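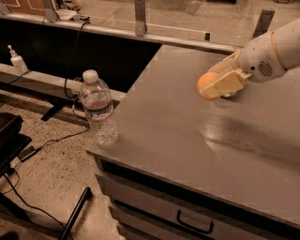
很多人以为，让机器人拿东西，最难的是让手臂动起来。兴趣班的同学一开始也这么想。手臂里有电机，电机转多少，手臂就弯多少，这一步用电脑算一算就行。麻烦的是最后一小段路：手指要停在哪里，夹多紧，什么时候松开。同学们练习用的是一个橙色的小球，和乒乓球差不多大，夹在两根方方的手指中间，离桌面只有一点点距离。球是圆的，手指是平的，能碰到的地方很小。夹得太轻，球会滑下去；夹得太重，球会从旁边挤出来。

这个兴趣班叫Lirkum，每个星期五下午上课。班里的同学分成小组，每组要教会机器人做一件小事，学期末在Demodeck展示日上演给大家看。“捡小球”是其中一组选的题目。

怎么教呢？这一组用的办法叫“示范”。同学先操纵手臂，把动作从头到尾做一遍，电脑把每个关节的角度记下来，同时也记下机器人头上的摄像头看到的画面。做一遍叫一条记录。一条记录大约15秒。只有一条是不够的，球换一个位置，机器人就不知道怎么办了。所以同学们要把球放在桌子的不同地方，一遍一遍地做。到八月，这一组存下了435条记录，其中136条因为动作太急或者球掉了，没有用上。

电脑看了这些记录，会慢慢找出规律：画面里球在左边的时候，手臂往左伸；球离得远，手臂就伸长一点。这个过程叫“训练”。训练的时候手臂不用动，只有电脑在工作，要等很久，同学们一般让它晚上算。
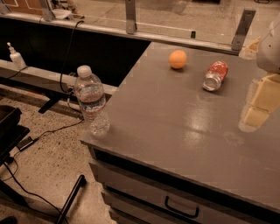

文／Tsz-kin Ko　　栏目：动手学机器人

会捡球以后，题目可以变难一点。桌上不只放球，还有一个倒着的红色易拉罐，桌角立着一瓶水。这时候机器人要先分清哪个是球，哪个不是球。

人分东西靠眼睛和经验，一眼就知道。机器人靠的是摄像头拍下来的颜色和形状。橙色和红色挺接近，灯光一变，就更容易弄混。灰色的桌面有点反光，亮的那一块在画面里差不多是白色的，电脑有时会把它当成一样东西。透明的瓶子也不好认，因为透过瓶子能看到后面的景物。

易拉罐还有一个问题：方向。小球从哪边夹都一样，躺着的罐子就不同了。从两头夹，罐子太长，手指可能张不开那么大；从中间夹，手腕要先转到合适的角度。所以机器人除了要知道罐子在哪里，还要知道罐子朝哪边。

班里有个叫Hundisow的小程序，可以把记录一帧一帧放出来看。失败的记录也值得看，看手指是在碰到球之前就偏了，还是夹住以后才松的。前一种要改位置，后一种要改力气。同学们每次只改一个地方，改完再试，这样才知道是哪个改动起了作用。

如果你也想试试，家里没有机器人也可以做一个小练习。找一把夹子、一个乒乓球和一个空罐子，闭上一只眼睛，用夹子把它们从桌子这头搬到那头。然后请2个人合作：一个人蒙上眼睛拿夹子，另一个人只能说“左”“右”“上”“下”“夹”“松”。把说过的话写在纸上，数一数哪个词用得最多。

下一期讲手腕为什么要能转，以及手指上为什么常常贴一层软软的材料。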